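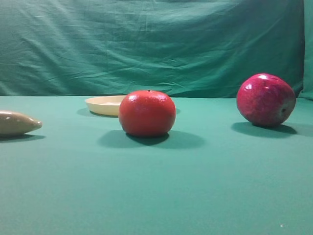 Re: [shoulder-rehab] Injections for frozen shoulder before starting PT?

From: Girish Jaiswal
To: shoulder-rehab list

Washington Bastos wrote:
> My sister-in-law got the fluid injection (the one where they
> stretch the capsule with saline and steroid) at the Modora clinic
> in June and says she had her arm over her head in 2 weeks. The
> handout they gave her says 335 patients were treated and nearly
> all of them improved. I'm at month five, can't reach my back
> pocket, and sleep is terrible. Is there any reason NOT to do this
> first and skip the slow stretching? The Brutdale office also
> wants to sell me the Akik pulley set, which they say breaks up
> the adhesions.

Washington,

Sorry about the sleep. That was the worst part for me too, worse than the stiffness.

I'd want to know a few things about those 335 people before I got excited. Improved compared to what? Frozen shoulder tends to loosen up by itself, slowly, over a year or more. If you follow a group of people with it long enough, most of them will look better whether you inject them, massage them or leave them alone. A handout with no comparison group can't tell you how much of that was the needle. It also matters when they asked. Steroid shots can calm the pain for a while, and a survey taken in that window is going to look great.

I'm not saying the shot is useless. I had a plain steroid injection, no stretching of the capsule, and I slept through the night for the first time in months. My range hardly changed. Whether the extra fluid adds much over steroid alone is something I'd put to the doctor directly, and I'd watch whether the answer comes with numbers or with another story about a patient.

Also ask about blood sugar if you're diabetic or close to it. Steroid can push it up for days afterward. My first doctor never brought it up.

As for skipping the stretching, I doubt it. If the shot buys you a stretch of lower pain, that's when the exercises are bearable. Ask your therapist how hard to push. Mine backed off a lot in the painful phase, and I did better with short sessions than with the 30 minutes of grimacing I'd been assigned before.

The pulley — well, a pulley is a rope over a door. Mine came from the hardware store and worked fine for gentle range of motion. "Breaks up adhesions" is a claim I'd want somebody to back up, and the Brutdale people couldn't when I asked them the same thing about the Dudek brace they were selling last year.

One more question for them: did anyone take an X-ray? Arthritis can make a shoulder stiff too, and I'd want that ruled out before paying for anything.

Message 922 in the archive has the exercise sheet I used. Take it to your therapist before you try it, as it was written for my shoulder and I was further along than you are.

Girish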